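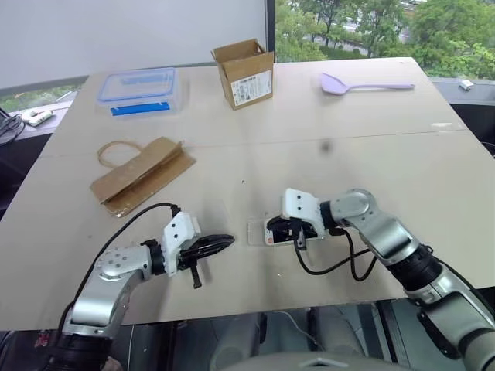 Kobe De Bruijn thought the visit would be all talk and no tables. I had told him on the bus that Prolotcombe was the sort of place where you get to stand next to the work, and he said he would believe it when he got there. We arrived at the Flerisberg building on Thursday, April 7, 2022, with 2 minutes to spare.

Registration was in the lobby. My badge was number 136. The coffee came from a machine that took a long time to fill a cup, so most people gave up and went straight upstairs.

The first talk was by Bivov, the company that runs the returns and repacking service. They take in small goods that people send back, mostly phones and accessories, check them, and get them ready to go out again. Their record for a single day is 861 parcels, set in November after a sale. The speaker went through the paperwork side in more detail than I needed, but the part on labels was useful. A box that is going to be used again should have its old label covered or taken off before it is packed, and a lot of parcels go astray over that one step.

After that we went to the bench area, which is on the side of the building with the windows and the trees. The theme for the day was everyday packing: a white smartphone, a clear case, a cardboard box with a label on it, a plastic food container with a clip on the lid. Kobe spent most of his time on the phone cases. Clear ones are hard to see on a pale tabletop, and he wants darker mats for the benches at our own place. I think he is right, though we would need to buy 100 of them.
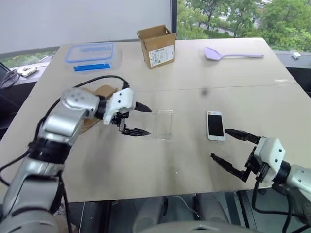 Does a phone go back into its case before it is boxed? At Bivov it does if the two came in together, and a case that arrives alone is packed separately.

Lunch was sandwiches in the Dijkstra room on the ground floor. The cheese ones went first. There was a short session afterward on flattening and storing used cardboard. They keep flat pieces upright in a rack, sorted by size, and throw out anything with a torn fold. We stack ours on the floor, and the bottom ones are always crushed.

The tour finished at three. Parking is limited, so take the bus if you go. The stop is across the road from the main door, and the return bus leaves from the same side as the building. Kobe has the handouts if anyone in the office wants to copy them.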